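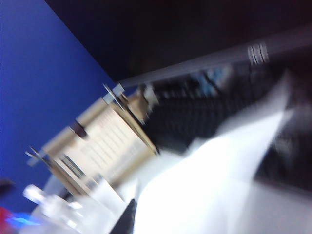
# prundis

A big plain table of discontinued yarns, and what you can knit with instead. I started it in November after I ran out of Skisano halfway down a sleeve and found out the mill had quit making it years ago. I wrote down every substitute I tried, then a few knitting friends sent me theirs, and now it's a CSV with its own folder (sorry, sleeve, you're still not finished).

Last updated 13th January.

## What's in it

There are 330 rows, one per yarn, and over 200 of them have at least one substitute that somebody has really knitted up. The rest are guesses from the label, and I've marked them that way.

Columns you'll care about:

- `name` — as printed on the ball band, spelling mistakes and all
- `fiber` — whatever the band says, so "wool mix" stays "wool mix"
- `grams` and `meters` — per ball
- `gauge` — stitches over 10 cm, in stockinette
- `sub_1`, `sub_2` — the swaps, best one first
- `tried` — `yes` or `guess`
- `notes` — grumbling, mostly mine

Empty cells mean I don't know. Please don't fill them with zeros! I did that once and my sorting script decided half the mohair had no length at all.

## How to use it

Open it in any spreadsheet program and filter on `tried` first. If you like the command line:

```
grep -i "skisano" prundis.csv
```

Then swatch. I know, I know. But wash the swatch too, especially if you're going from plain wool to superwash, which can grow like crazy in the bath. My Skumutholm cardigan gained a whole extra hand's length in each arm and now lives on the back of a chair.

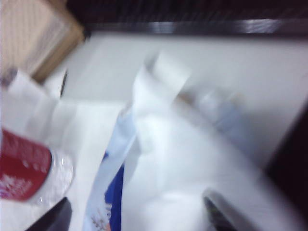 One comment on the issues page said that the `gauge` column is close to useless without needle sizes, and that two yarns with the same gauge on paper can make totally different fabric. Fair point, and I'm adding a `needle_mm` column as I go back through the ball bands. It'll be patchy for a while.

## Known problems

- Colors aren't covered. Dye lots are a whole other headache.
- Lace weights are thin on the ground (ha) and I don't knit lace, so I can't check them.
- Some mills reused a name for a new yarn. Where I caught it, the older one has `(old)` after it.

## Adding a yarn

Send a pull request or open an issue with the text off the band. Up to 15 rows at a time is great — bigger batches sit around until I have a free weekend.

## License

CC0. Copy it, fix it, print it out and keep it in your knitting bag.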